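The Trirkura deck

The deck was supposed to hold 352 cards. The log at Soylu gave the total and the date of the last full sort, Tue 27 October, and nothing else. I set the wooden box in the middle of the table and began with the long slot.

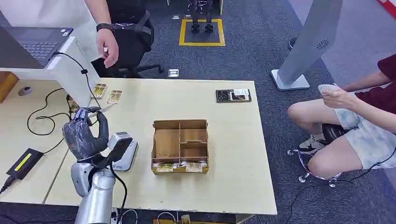
What happens to a card the reader rejects? It goes in the long slot and is read again at the end of the shift.

By noon the rejects stood at eight. Each carried the same gold border, and each returned the same word: Nona. The manual listed no such suit. I cleaned the contacts, restarted the reader and fed them again — the word came back in the same type.
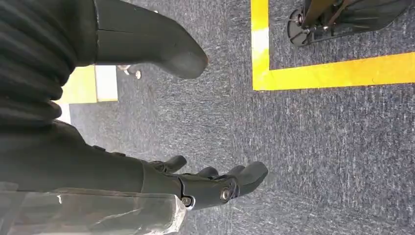 Reading time: 1 min

Procedure allowed 20 retries. I used them all. On the last one the reader returned a second word, Stunosance, which was the name of the town where I was born. It had been flooded for a reservoir one February, and the map office had retired the name.

I entered both words in the log and put the card back in its slot.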